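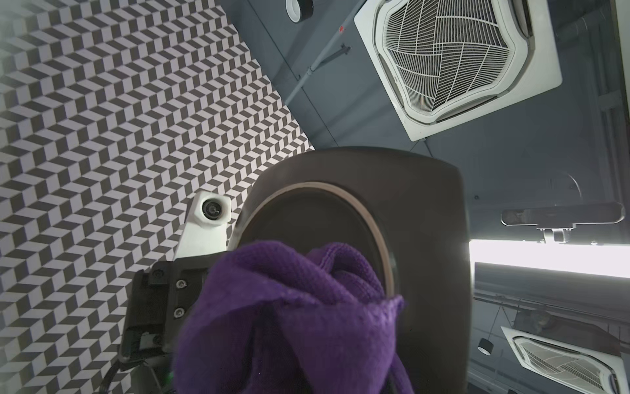 Flivix is a method for training robot arms to pick up, shake out and lay flat soft items such as clothes, towels and dishcloths. It learns from recordings made by small cameras fixed near the gripper, and it uses no overhead view of the work area. Its central claim is that a camera close to the fingers gives a better sense of how cloth hangs than one placed further off. Critics have pointed out that the close view has costs of its own. A bunched purple knit held up against the gripper housing can hide part of the housing itself, while much of the rest of the view goes to ceiling, air conditioning units and patterned wall, none of which says anything about where a sleeve or hem might be. The method was put forward by a group led by Đức Tôn at the Puketti laboratory and has been tested outside it only once.

Background

Cloth is hard for robots because it has no fixed shape. A cup looks much the same from one attempt to the next, but a jumper dropped twice will land in two different heaps. Earlier systems often tried to find corners or edges from above and then pull on them. These worked fairly well with flat, plain squares of fabric and badly with ribbed or stretchy knits, which fold over themselves and show few clear edges.

Method

A person guides the arm through each task while the wrist camera records. The recordings are cut into short pieces, and a network is trained to predict the next movement of the fingers from the last few views. The published training set holds 1197 recordings. Of these, 483 involve knitted items and the rest woven ones.

The authors describe a step called "hang reading", in which the arm lifts the item, pauses, and uses the fall of the loose parts to choose a second grasp. The paper presents this as the main new idea. Pausing to look at a hanging garment had been tried well before Flivix, however, and the paper spends a single paragraph on how its own version differs.

Reported results

The group reported that the arm laid items flat in most of its 113 test attempts. An attempt was counted as a success if no part of the item was folded under by more than the width of a finger. The judging was done by members of the same laboratory, who knew which version of the system they were watching. Attempts in which the first grasp missed were restarted and left out of the total. The paper states this in a footnote, but does not say how many there were.

All tests took place in the room used for training. This matters more for a wrist camera than for a fixed one, as the view swings across walls and lights whenever the arm moves. A network may come to lean on such landmarks to work out where the hand is. The authors say they saw no sign of this, though they did not try the system against a different background.

Outside test

The Olus workshop ran the released software on its own arm using 2 garments, a cotton shirt and a knitted scarf. The shirt was laid flat in most attempts and the scarf in very few. Tôn replied that the workshop had mounted its camera at a different angle and had not retrained the network. Olus accepted the first point but noted that the software's own guide described retraining as optional. The wording was changed the following February.

Related work

Pongsiri, a rival method, joins a wrist camera to a fixed camera beside the table. Its authors found that removing the fixed camera made little difference with towels and a large one with knitwear. The two methods have not been compared on the same items, and their measures of success differ enough that the published scores cannot be set side by side.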